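About Arkalari

Arkalari tests and documents small household furniture and countertop appliances for suppliers of furnished rentals. We check that an item can be used, cleaned and stored in the kind of room it will end up in, and we write the setup sheet that goes out with it. The business was started by Bimla Gautam, who remains responsible for all test methods and signs each report.

What we cover

Our work falls under two programs. Kula covers countertop appliances: microwaves, kettles, toasters and rice cookers. Stisine covers entry and storage pieces, mainly shoe cabinets, side tables and open shelving. Our current method library holds 34 procedures across the two. Larger appliances and anything hard-wired are outside our scope and we do not quote on them.

How items are assessed

Each item is assessed on the floor or table height it was designed for. For a microwave we record door swing, clearance on the hinge side, turntable seating, dial travel and cord run to the nearest socket. The door is assessed fully open, as most complaints from tenants concern a door that meets a wall or a neighbouring cupboard before the plate can be lifted out.

For shoe cabinets we record opening height, usable depth and reach to the back of the compartment. Shoes are placed and removed by hand, from the front and from above. A standard cycle is 30 placements per compartment. Knobs and pulls are checked for catching on sleeves and laces.

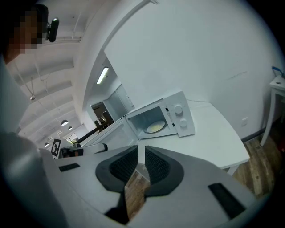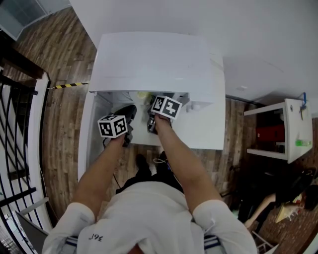
Top: microwave with the door open, turntable in place. Bottom: reaching into the cabinet compartment.

Reports

A report runs to four pages – measurements, cycle results, cleaning notes and a one-page setup sheet in plain language. Colour and finish are recorded under daylight lamps. We hold nearly 2305 reports on file, and clients may request a reissue at no charge if the model number has not changed. If the supplier changes a hinge, knob or turntable, the item is treated as new.

Rathore labels

Items that complete a full program are issued a Rathore label with a report number. The label refers to the tested model only. It is not an electrical safety certification, and suppliers remain responsible for meeting the requirements that apply where they sell.

Sending us an item

Ship items assembled where possible, with the original hardware and manual. Quote the program name on the carton. Testing restarts after the December closure, and new bookings open on Jan 3, 2026.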